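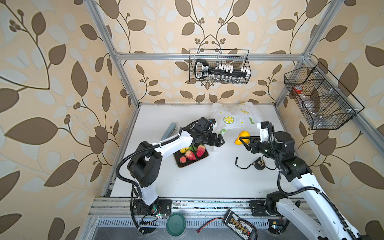

Right gripper closed on the yellow fruit, left one open over the tray.

Saturday, Hatport, cell log and my own notes together since I have stopped keeping them apart.

The right arm faulted again at 9 in the morning. Same signature as the earlier ones: gripper closed, motor current on the finger axis climbs to the limit, controller reports a position following error, arm holds. The hold is correct behavior. The problem is what came after it. The left arm did not get the hold signal and went on with its half of the bagging routine for 2 seconds before I hit the stop. No contact, no damage. Two seconds is long enough for contact at normal speed, so I have written it up as a safety matter and sent it to Sterthorpe under that heading.

Rosimeire Nogueira came in before lunch and we went through the wiring. Each arm has its own stop input, and the link between the two controllers is done in software, through the Vuseden supervisor. I had assumed the hardware stop chain also carried fault holds. It carries the button and nothing else. The drawing says so plainly, on the second sheet, and I had signed that sheet.

We pulled the supervisor log. The right arm posted its fault on time. The supervisor received it and put it in the queue behind a batch of status messages, and the left arm's next motion segment had already gone out. The default queue is first in, first out, with no priority for faults. Valdir Miranda wrote that part and took the news calmly. He is moving faults to a separate channel, and the arms will stop on loss of that channel as well as on a message from it.

The finger axis itself is a separate question. The grip force limit was set for the soft items and never changed when the task list grew. Rosimeire thinks the fingers close to a target width that some pieces cannot reach, so the current rises until something gives up. I think there is also drag in the right gripper. We ran both grippers with nothing between the fingers and the right one drew 24 percent more current over the same travel. It has done 3,000 cycles since it was last opened up. The left has done fewer, but I do not have the number and will not guess.
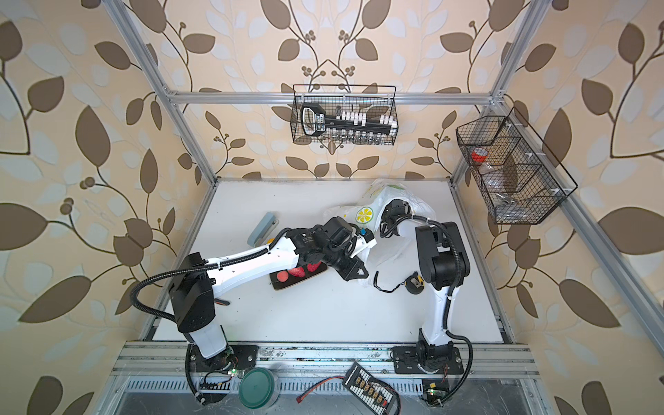 Can the cell run with one arm disabled until the fix is in?
Single-arm tasks can, at reduced speed, provided the other arm is powered down at its supply and parked clear of the shared area.

I wrote that into the handover sheet after lunch, as the question was going to be asked. All two-arm work is off the schedule, including bagging. Lacerda wanted the bagging runs finished in July and will have to be told. I drafted the message and left it for the morning - it read as if I were blaming the supervisor, and the missing check was mine.

Tested the stop button on both arms again before leaving. Both stopped, both needed a manual reset, neither moved on reset. Repeated from the far side of the cell with the same result.

To do: open the right gripper and look at the drive screw. Set a force limit per item in place of the single value. Ask Valdir for a test that injects a fault on one arm while the other is mid-segment, and record the delay each time. Correct sheet two, or at least add a note where a tired person will see it.

Home late. Left the right arm's supply locked off and the key in the drawer.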